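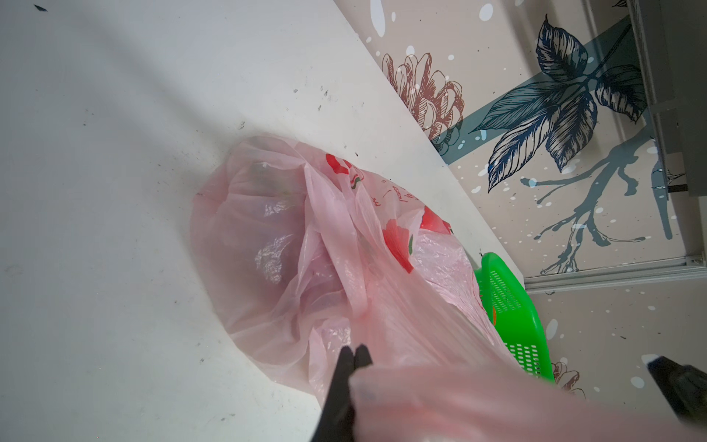

Back from the open day at Forkier in Jondeston and my feet hurt, so you're getting a thread. I went for the robots and the free coffee. The coffee ran out by ten in the morning. The robots did not!

If you don't know Forkier, they work on robot arms for kitchens and small shops. Putting stuff away, moving bags, clearing counters, all the boring bits. I've been bugging them for a visit ever since I saw a talk by Kamala Nambiar, and she remembered my emails (sorry, Kamala).

You sign in, get a sticker with your name on it, and then they walk you past the offices, which are offices. I kept waiting for the good part. Then you go through a double door and there's a kitchen with a big flower mural on the wall -- peony-looking things, navy leaves, paint drips all over. I want it in my house.

They had 2 demos going. Demo one was parts sorting and it was very fast and very smooth and I was bored after a few minutes. Sorry to the sorting team. You were lovely.

Demo two was plastic bags. Plain old thin crinkly shopping bags, and I stood there for most of the afternoon.

The one I watched the longest was a pale pink bag with red flowery-fruity printing and some Chinese characters on it, up against the wall end of a white counter, right by a bright green basket. The gripper had a fold of it pinched between two skinny black prongs, and the plastic was stretched tight. I was holding my breath over a grocery bag, people.

I asked Todor Vasić why bags are such a pain and he got SO happy. A mug is the same shape every time you look at it. A bag is a new shape every time you touch it. You grab a bit of it, the rest slides somewhere else, and now whatever plan you had is for a bag that's gone.

Also the plastic is thin enough that you sort of see what's in there, and sort of don't. With the pink one I could make out some murky gray-green shapes and that was all I got. I made three guesses to Todor and he wouldn't tell me! He said the arm doesn't get told either, so fair's fair.

They put the camera's view up on a big screen next to the counter, and that was my favorite bit of the whole day. The camera rides down by the gripper, so when it has hold of something, the near part of the bag is a giant pink blur and you're looking past it at everything else. I have new respect for anything that has to work from that angle.

I also love that they don't scrub the place for visitors. The counter had specks and smudges on it like mine does. Kamala says they used to wipe it down before every run, and then the arm got weird about crumbs the first time it saw any, so now they leave it alone.

Numbers for the nerds: Todor told me they want 400 bag grabs logged before they change anything in the software, and they were at 200 when the doors opened. There's a whiteboard with the tally on it. A kid in our group asked if she could add one and they let her hold the marker.

Somebody asked the jobs question, as somebody always does. Kamala didn't dodge it. She said the shops they talk to can't find people for the late shift, and that she still wouldn't promise anybody anything about ten years from now. I liked that answer better than the brochure's.

Things I saw go wrong: one grab that got a pinch of nothing, one handle that flopped over at the last second. Both times the whole crowd went "ohhh" like it was a missed putt. Both times Todor wrote something in a notebook and looked thrilled.

Lunch was a food truck from Radonjić, the bakery over by the station. Get the cheese thing. I don't know what it's called, I pointed at it. I had 2 and I'd have had another if the line hadn't gone around the building.

Couple of you are asking if you can go. The next open day is in June, and you sign up through the Forkier site. Go early, wear decent shoes, skip the intro video and head straight for the kitchen. Parking is terrible so take the bus to Osside and walk back over the bridge.

And yes, I came home and tried to pick up a grocery bag with two chopsticks. Took me four tries and I dropped the onions. Kamala, if you're reading this, I'd like to come back and watch you folks do the one with the drawstring.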